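How to run a robot demo for an open day (simulated kitchen version)

Posted April 2018, Mitano workshop notes

Writing this fast, open day stuff is still in boxes. A few people asked how we set up the table clearing demo for visitors in Lagos so here are the steps. Not polished. Fix what doesn't fit your room.

What you need

One decent desktop with a graphics card. A big screen, or a projector if the room gets dark enough. A game controller. A simulator you already know — we use Storell, anything that does arms and contacts will do. And 2 people. One drives, one talks. Do not try to do both, I did the first year and it was a mess.

Step 1. Pick one task

One. Visitors stay a few minutes and then go look for the coffee. Ours is "pick up the plate and put it down somewhere else on the table." Everybody gets it without a speech. We tried pouring the year before and spent the whole afternoon explaining why there was no water.

Step 2. Build the room

Start from a stock kitchen scene if you have one. Table in the middle, chairs, a fridge, a door. Leave the room plain. Detailed rooms look great in screenshots and then the frame rate drops as soon as you plug in the second display.

Put the arm on a fixed base right by the table edge. Check the reach before you do anything else! Drag the gripper target to every corner and write down where it gives up. Keep the plate well inside that.

Step 3. Add clutter, but not much

A bare table makes the job look too easy. Breakfast things are good, people recognize them from the back row. Keep tall items away from the path between the plate and the arm or you will be knocking over the kettle all day.

Set the mass on every object by hand. The defaults are terrible. I had a loaf of bread heavier than a chair once.

Step 4. Save your start states

Save 3 versions of the scene. Easy, normal, hard. Bind each one to a button on the controller so the driver can reset without touching the keyboard. Name them something sensible. "final_new_b" is not sensible, ask me how I know.

Then run each one over and over. The Sketurach controller we use logs every attempt, and before last September's open day we had 1,952 logged grasps on the plate alone. You dont need that many. You do need enough to know which start state goes wrong and how.

Step 5. Set the camera

Higher than you think, and off to one side. Visitors need the base, the arm and the table all in one view or they lose track of what's moving. A view from the wrist is fun but put it in a small window in the corner. Full screen it makes people queasy.

Step 6. The actual demo

Script it loosely. Ours goes — say the task, load easy, let it run by itself. Then load normal and stop halfway, with the plate in the air. 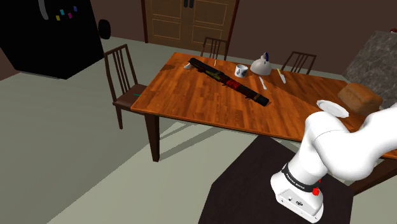
Pause there and take questions. Best moment of the whole thing. People ask how it knows where the plate is, what happens if it slips, could it do forks. Have short answers ready. If you don't know, say so, and write the question down for next time.

Unpause, finish the move, then hand over the controller. Kids first. Turn the speed down to half before you do, and lock the base joint if your software lets you, otherwise the arm goes spinning round behind itself and you're reseting every ten seconds.

Step 7. When it goes wrong

Plate falls through the table: the physics step is too big, make it smaller and reload.

Arm shakes: it's at the edge of its reach. Move the target closer.

Everything freezes: talk about safety stops while the driver restarts. Works every time.

Controller disconects: use a cable. Always a cable.

Packing up

Copy the logs off before you shut the machine down. Save the visitor questions in the same folder. Screen goes back in its box with the foam the right way round please, the stand bolts are in the small bag taped to the lid.

Will put the scene files up once I've cleaned out the folder names.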